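Zippered pouch

A zippered pouch is a small soft container closed by a zipper and used to keep loose items together in a bag, drawer or suitcase. Most are made of coated fabric, canvas or clear plastic. They are sold as toiletry bags, pencil cases, travel organizers and swim bags, and the same pouch is often used for several of these purposes.

Construction

The simplest form is two flat panels sewn or welded along three sides, with the zipper on the fourth. Pouches meant to hold folded clothing usually have a gusset, a strip between the panels that gives the bag depth. Fabric binding covers the cut edges, and rounded corners are easier to bind than square ones. A handle may be attached to one end or to the face of the bag, as on translucent green pouches with a mint-green loop across the front and a lime-green zipper pull.

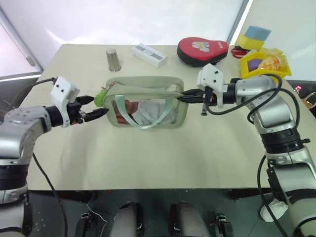
Kenji Boateng objects to the word "organizer" for bags of this type, arguing in a February column for the Zistine newsletter that a pouch with no inner pockets only moves the clutter somewhere smaller. Makers such as Farkano and Belmonte use the term for both kinds.

Packing and use

Clear or translucent walls let the owner find an item without opening the bag. Soft items such as washcloths, socks and underwear are folded flat and placed in first. An overfilled pouch puts strain on the zipper, and the teeth near the ends tend to separate before the rest.

Care

Plastic pouches are wiped with mild soap and left open to dry. They should be kept away from heaters, as the walls can warp. The Hisa catalog of July 2018 listed 31 pouches, 12 of them with replaceable zipper pulls.

See also: Packing cube, Pencil case, Toiletry bag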